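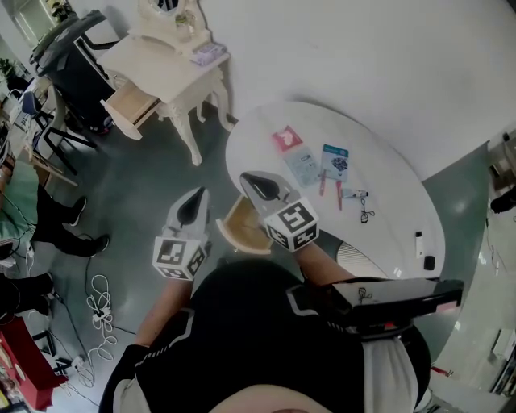 Riding at night in December is a different thing altogether, one reader wrote to us after our last issue, and could we please say something kind about the people who do it for fun? Well, happily! The Cekedar Lantern Ride has been rolling out of the old rail yard for years now, and I finally joined it last winter, on a borrowed touring bike with a slightly grumpy front derailleur.

The ride began as a shop outing. Kemppainen Cycles wanted to get its customers through the dark months, so the staff strung lights on their handlebars and pedalled down to Plaltent and back, stopping for hot chocolate at the halfway mark. Word got around the neighbourhood - as it does when there's hot chocolate - and the last edition drew 2,000 riders, with kids in trailers and a tandem done up as a streetcar.

What I loved most was the pace. You roll along the river path toward Florkent, chatting to whoever happens to be beside you, and when the hill comes everyone gets off and walks without the least embarrassment. My toes were numb for two hours afterwards, and I've already bought thicker socks. Registration opens in the fall, and the shop lends out lights at the start line.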